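Speaker notes: Moving house without losing your mind (or your forks)
Prillton Neighborhood Library, 13 June 2023

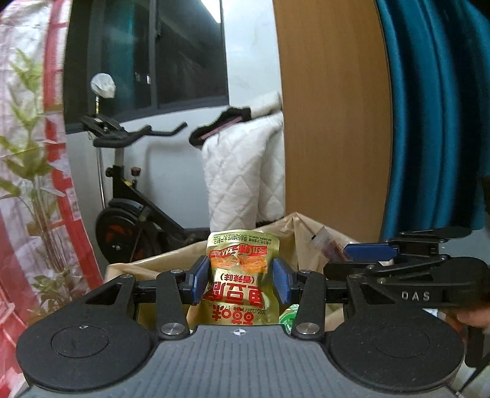 Okay, hi everybody, thanks for coming out. Wait for the back row to get coffee before starting. I'm going to talk for a while and then we'll do questions, but if something's bugging you, just yell.

So I've moved 4 times in my adult life. Apartment in Devitz, a different apartment in Devitz (same street, and yes, it was just as much work), then a rental house out by Miltarport, and then here to Prillton in March. The last one was 516 miles door to door, and it's the only one I'd call a good move. The other three I'd call learning.

Slide: the box mistake

First time out, I packed by what fit. A lamp, some shoes, the blender, half a bag of rice. Every box was full and every box was a mystery. I wrote MISC on nearly all of them. I had a whole wall of MISC! The night we got in I couldn't find a single fork and we ate takeout noodles with a measuring spoon. (Pause here, people usually have their own story. Let one or two of them tell it.)

What I do now is pack by room and then by when I'll want it. Two marks on the box, on the side and never the top, because once boxes are stacked the top is gone. The room goes in big letters. Under it goes a 1, 2 or 3. A 1 means tonight, 2 means this week, and 3 means I could live without it until the holidays. If you end up with a ton of 3s, well, think about whether they need to ride in the truck at all.

Slide: the first-night box

This is my favorite part. Pack it last, and keep it in the car with you. Mine had sheets, towels, toilet paper, a shower curtain with the rings already on it, phone chargers, dish soap, two mugs, the coffee stuff, a box cutter and a lamp. The lamp matters more than you'd think — our place in Miltarport had no ceiling light in the bedroom, and I made that bed by phone flashlight.

Ask the room: what would go in yours? Write answers on the whiteboard. Somebody always says the cat's litter box, and they're right.

Slide: books

Small boxes. Please. I filled a giant wardrobe box with cookbooks once and the bottom came out on the stairs. If you've got suitcases with wheels, put the books in those. Clothes can go in trash bags, or stay on the hangers with a bag pulled up over them and tied at the neck. It looks awful and it works great.

Slide: dishes

Plates go on their edge, like records in a crate. Lay a towel on the bottom, paper between the plates, and stuff socks in the gaps. I lost 2 bowls on the long move, and both of those I'd packed flat at the end when I was tired and cranky. Glasses get paper inside as well as outside.

If running long, skip to paperwork.

Slide: getting quotes

For the Prillton move I got quotes from three companies and went with Mulder. I'm not here to sell anybody on them, they just happened to be the ones who came and looked at our stuff before naming a price. One of the others quoted me over the phone in under five minutes, which made me nervous. Get it in writing, ask what stairs cost, ask what happens if the truck is late. And tell them about the piano. Don't let the piano be a surprise.

Slide: paperwork

Keep one folder, and carry it yourself. Lease or closing papers, the movers' contract, medical records, pet shots, birth certificates. Start your mail forwarding a couple of weeks ahead. Call the water and power people at both ends and have the old place shut off the day after you leave, so you've still got lights while you sweep.

Take photos of the empty rooms before you hand over the keys. I got my whole deposit back on the second Devitz place thanks to a picture of a very clean oven — I was so proud of that oven.

Slide: the first week

Beds first, then the kitchen, then the bathroom. Leave the living room alone, you can sit on a box. I try to do three boxes a day after work and then stop, even if I'm on a roll. When I pushed through until midnight in Miltarport I put everything in dumb places and spent the summer moving it again.

Flatten the boxes as you go and offer them to your neighbors. I've got a stack by the door tonight, all clean, so grab some on your way out.

Questions. Handout with the checklist is on the table next to the cookies.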